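Two arms or one? Brendarach gets its shopping list in order

10 Mar 2019

If you've walked past the old seed store at Brendarach lately and wondered why the lights are on so late, I can tell you, because I'm one of the people in there with a calculator. We're trying to work out what to buy for the new automation room, and after a winter of going round in circles we finally have a plan that more or less adds up. I've been asked to write something for the site news page, so you're getting it from me and it'll be a bit rambly. Sorry in advance!

First, the news itself. The site has agreed to put up 60 thousand pounds over two years for a room where we can try out robots on the dull end-of-day jobs: clearing benches, sorting leftovers, sweeping up, that sort of thing. Celura, the packing firm on the ground floor, is putting in the floor space and the electricity. Selton, who run the canteen and the cleaning contract across all three buildings, are in too, and they're the ones who'll get the most out of it if any of it comes good. Ordering starts at the end of March.

Sixty thousand sounds like a lot until you start writing things down. I thought it was a fortune back in the autumn. I don't now.

How we got here

The idea came out of a grumble. Selton's evening crew spend a fair chunk of every shift on what they call the last hour, when the real cleaning is done and what's left is crumbs, scraps, worn-out sponges and whatever has rolled under a worktop. It all has to be picked up and it all has to go in the right bag. The crew would much sooner be doing floors and windows, and I can't blame them.

So somebody asked whether a machine could do the small stuff. We went to look at three set-ups in other places, took a loan of some equipment for a few weeks, and came back with pages of notes and a great many quotes. The quotes were the tricky part. One supplier sent us a lovely glossy booklet and no prices at all. Another sent a price for the arm and then, two emails later, a price for the hand that goes on the end of it, which I'd rather assumed came with it. (It does not come with it. Please learn from me.)

The best thing we did was make everyone quote for the same job on the same table. Until then we were comparing apples with lawnmowers. One firm had priced for lifting heavy boxes, another for something so delicate it would have been at home in a watchmaker's, and there was no telling which was good value for picking up a sponge.

The big question: one arm or two?

This is where most of the arguing went. A single arm is a lot cheaper, obviously, and for picking a thing up and dropping it in a bin you only need the one. Half of us were quite happy to stop there and spend the difference on something else.

The other half, and I'll own up to being one of them, kept coming back to the dustpan. If you want to sweep up, one hand holds the pan and the other does the brushing. You can wedge a dustpan against a block and sweep into it with one arm, and we did talk about that for an entire afternoon, but every clever fix for having only one arm had its own little price tag. There's reach to think about as well. With a bin at each end of the table, one arm has to stretch right across to get to the far one, and a longer arm costs more and needs a stronger mounting.

In the end we've gone for two arms, both mounted behind the table so the front stays clear for people. The saving comes from the hands. We'd been looking at fancy ones with lots of joints, and we've dropped those for plain two-fingered grippers. If they turn out to be too simple we can change them later without replacing the arms, and that swayed a few of the doubters.

What the money goes on

I won't print every line, mainly because some of the prices are still being haggled over. The two arms, with their grippers and control boxes, come to roughly 52 thousand. Yes, I know. That's most of the pot gone before anybody has bought a table.

The rest has to cover the bench, mounting, cabling, stands, a safety check, training for the Selton crew and a small sum put by for breakages. It's tight. We've trimmed it by using Celura's spare benches, and by making do with ordinary shop-bought bits for the trials. That last part has caused some laughter in the finance office, where my expenses claim for sponges, bin bags and a dustpan was sent back with a question mark on it.

The service contract is the bit I'd have missed if a neighbour at Chornovol, the workshop over the road, hadn't warned us. They bought a machine a while ago and didn't budget for looking after it, and it sat under a sheet for months waiting for a part. Ours will be covered for 18 months from delivery. After that we pay yearly, and I've put a line in for it, even though it's a guess and I've written GUESS next to it in capitals.

What we asked it to cope with

A few people have asked me what the test job is, so I'll try to explain it without going on too long. We wanted something close to that last hour of the evening shift, but small enough to fit on one table and cheap enough to set up again and again. Everything on it had to be stuff you'd find in any kitchen cupboard.

The sponges earn their place because they squash, and a hand that grips well on a hard thing may do badly on a soft one. Crumpled lumps are good for the same reason, plus they never sit the same way twice. Something firm and rounded goes in too, because round things roll off when you nudge them. And then there are the bags. Bin liners are horrible for machines, all shine and creases, and one of our suppliers went rather quiet when we mentioned them. I kept them on my list all the same, and I don't regret it.

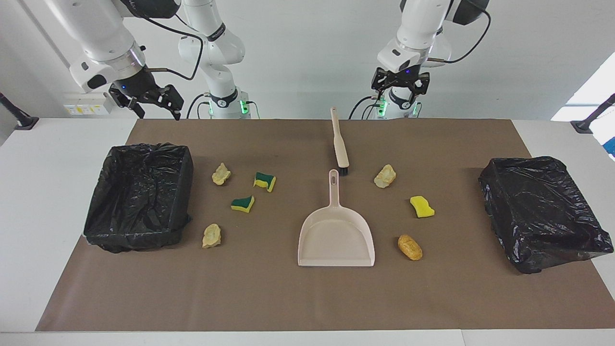

What happens next

The order for the arms goes in first, because that's the longest wait. While we're waiting, the bench gets fixed down and the electrician does the sockets. We need more of them than I'd planned for. If you're budgeting for anything like this yourself, double the number of sockets you first thought of, and then go and look at how many cables come out of the back of one arm.

Matting is on the list too. It wasn't on the first version, and I put it on the second after an afternoon of watching small things skid about on a bare white top. It's cheap, it's easy to change when it gets grubby, and everything shows up better against a darker colour. Two spare pieces have been added so we aren't caught out.

There's still a decision to make about lighting. The corner we've been given has a window and a lovely bright patch on a sunny morning, and I'm told that can be a nuisance for cameras. A blind would sort it for very little money. Celura's people like the daylight, though, and it's their floor, so we're going to try it as it is and keep a bit back for a blind if we need one.

Training is booked in for the evening crew before the day crew, at their own request. They'll get paid hours for it — that was a sticking point for a while and I'm very glad it's settled. Selton have also put it in writing that no one's shifts get cut during the two years. I know that was worrying people, and I'd have been worried too.

What we've left out

A few things didn't make it. There was a strong pitch for a robot on wheels that could trundle between the buildings, and I loved it, but it would have eaten the whole budget and it couldn't manage the step by the loading bay. There was also a request for a second table so that two jobs could run side by side. That one's gone on the wish list for the second year, along with better stands and a proper cupboard. At the moment all the bits live in a crate under my desk.

We also said no to renting. The monthly price looked friendly, but once I'd added it up over the full two years and put delivery on top, buying came out cheaper, and we keep the kit at the end. If we'd only wanted it for a season I'd have gone the other way.

If you'd like a look at the full list, there's a printed copy in the folder by the post trays, with my scribbles on it. Comments are welcome, in pencil please, and if anyone has a decent second-hand cupboard going spare do let me know before the order closes!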